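Hi Manikandan,

Quick one on the equipment money before April sneaks up on us. We've spent $1337 of the $2000 you set aside for the Stullbridge bench, mostly on spare gripper fingers and cables (so many cables!). The quote from Gounder for replacement servos came in higher than I'd hoped, so I'm sitting on it until Hukix gets back to me with theirs.

The sorting work is still toy food into a plastic bin, and I'd like to keep it that way for this round. Toys are cheap, and I can reset the table in no time. 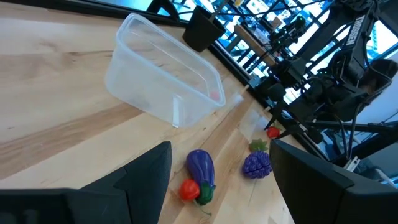 What I'd love to ask for next is a second set of wrist cameras, 4 in all, plus a proper parts cabinet. I could live without the cabinet. The cameras I'd push for, and I'd rather order them together than one at a time and pay shipping over and over. Delivery is 5 weeks, so a yes by the end of the month would really help!

I'll send the full spreadsheet once Hukix answers.

Sustthorpe Robotics Bench | Contact the project office | © 2022 Sustthorpe | Back to top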